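The success number that wasn't

I have been suspicious of the word "success" in simulation logs for a while, and on Sunday I finally got a good reason to be.

The setup is dull. I run a pick and place policy in a simulator called Zornura, on a tabletop job that a few of us pass back and forth under the name Gunham. The arm has to pick up an orange block, get it past a leaning board and set it down. The policy came from Gitov, a code base I did not write and do not especially trust. Each run ends with a line in a log file that says pass or fail.

The log said 2536 episodes, of which 1700 passed. I was pleased for the length of one coffee. Then I started opening the replays, which I should have done first.

Some of the passes were fine. The gripper closed, the block went up and over, the block came down. Others made no sense at all. In one the block went straight through the board as if the board were fog. In another the block never left the gripper, yet the log called it placed and moved on to the next episode. A real arm doing the same motion would have punched a hole in the board or knocked it across the room, and then tried to carry on with its day.

So I went back and stepped through the replays slowly, stopping wherever the block came near the board. The moment I kept pausing on was the one where the block is up in the gripper and the board is just in front of it and below. Everything that matters for this bug is decided there, and at normal playback speed you are past it before you can form an opinion.
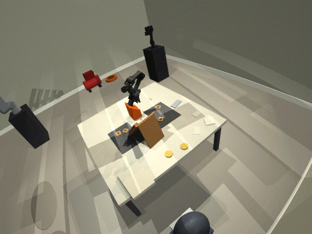
What was going wrong

Two separate things, which is why it took me most of a day.

The first was collision. The board is drawn with a jagged top edge and it leans, but the shape the physics engine uses for contact is a different file. In my copy that file was an older, shorter board. Anything passing through the upper part of the board I could see was passing through empty air as far as the physics was concerned. The renderer was still drawing a nice dark shadow for it, and I think that fooled me for longer than it should have. A thing that throws a shadow looks solid. All the shadow proves is that the renderer knows about it.

The second was the pass check. It looked at where the block was, seen from straight overhead, and compared that with the target area on the mat. Height was left out. If the block crossed over the target while still held in the air, that counted. I found the line in the Gitov code and there was a comment next to it saying height would be added later. Later had not come.

Put those together and you have a policy that gets rewarded for waving a block through a board. I would guess it learned to do precisely that, though I can't prove it from the replays alone.

What I changed

I swapped in a contact shape made from the same mesh as the drawn board. Then I rewrote the check so that the block has to be resting on the mat, with the gripper open and clear of it, and it has to stay like that for 60 steps. I also made the run stop on any hard contact between the arm and the board. Before this, contact was written down as a warning and the episode kept going, which seems to me a strange habit to teach something you might one day bolt to a real table.

I am rerunning the whole batch now. It is slow, and I won't post a new number until I have watched a decent pile of the replays, picked at random. The early ones have a lot more failures in them. They look like proper failures too – the block clips the board, the run stops, and the log says so.

Is it safe to try on hardware

People have asked, because Abugri, the lab space where I get bench time, has an arm free in December. My answer is no, for now. The old policy was trained in a world where half the obstacle was missing. I have no idea what it thinks a board is. Retraining with the right shape might fix that, or it might turn up a third problem that the first two were hiding – I have been doing this long enough to expect the second.

There is also the gripper. The fingers never slip in any replay I have watched, at any speed, and I don't believe that either. I haven't looked at the friction settings yet. That's next, once the rerun is done and I have my machine back.

If you use the same check from Gitov, open the file and search for the word height before you quote your pass rate to anyone.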